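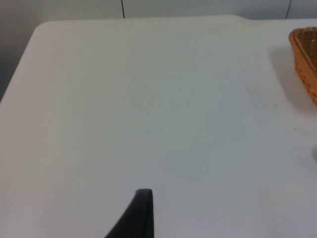 4. Preparing the table

Home | Set-up | Safe use | Care | Contact

6 min read

Good table habits make everything after this chapter easier, and we love how quickly new operators pick them up! These rules apply to every Forix arm used for tabletop work, whether you're teaching your first pick or your hundredth. Read section 3 (Power and stop button) before you start.

4.1 Clear and check the surface

1. Press the stop button and wait for the arm light to turn amber.

2. Take everything off the table that isn't part of the task. Cups, phones and spare screws are the usual stowaways.

3. Wipe the top with a dry cloth. Faint gray scuffs on a white top are fine and can stay. Sticky patches and raised chips can't – sand or patch them first.

4. Push down on each corner in turn. If the table rocks, adjust the feet and try again.

Note: A plain matte top is a real pleasure to work on. Glossy tops can throw bright spots into the wrist view, so use a matte mat if that's all you have.

4.2 Place the container

5. Set your basket or bin upright toward the back of the table, off to one side. A woven basket like the one at the back right is a great choice for soft items.

6. Leave the middle of the table open. The fingers need clear space to come down, close and lift away.

7. Check the shadow. A soft one beside the basket is no trouble. If it's hard and black, move the lamp or add a second one on the other side.

8. Keep the container at least 5 cm from any table edge, and mark its spot with low-tack tape once you're happy with it.

CAUTION: Never reach into the container while the arm is live, even if it looks parked. Press stop, wait for amber, then reach.

4.3 First slow pass

9. Tell everyone in the room that you're about to start. Say it out loud. Toàn Ninh teaches this on day one at our Trikdale shop and we're big fans.

10. Release the stop button and choose Slow in the Vi panel. Stay in Slow for the first 2 passes.

11. Run the arm over the table with the fingers empty. Watch the wrist view and the real arm in turn, with one hand near the stop button.

12. If the fingers come closer to the basket rim than you'd like, stop, raise the travel height to 80 mm and run the pass again.

CAUTION: Rounded table corners can fool the edge finder. Set the work area by hand if your table has them, and keep it well inside the curve.

4.4 Write it down

13. Save the layout in Vi under a name other people will understand. "Basket back right" is good. "Test new FINAL" is not.

14. Add your initials and any change you made to travel height or lighting.

15. Whenever the table, basket or lamp moves, go back to step 5. It's a short trip, and the second time is always quicker!

Questions about this section go to Liên Chu on the Bramden support desk. Code 46 on the panel is covered in section 7.

Previous: Power and stop button | Next: Teaching a pick

2 comments | 5 shares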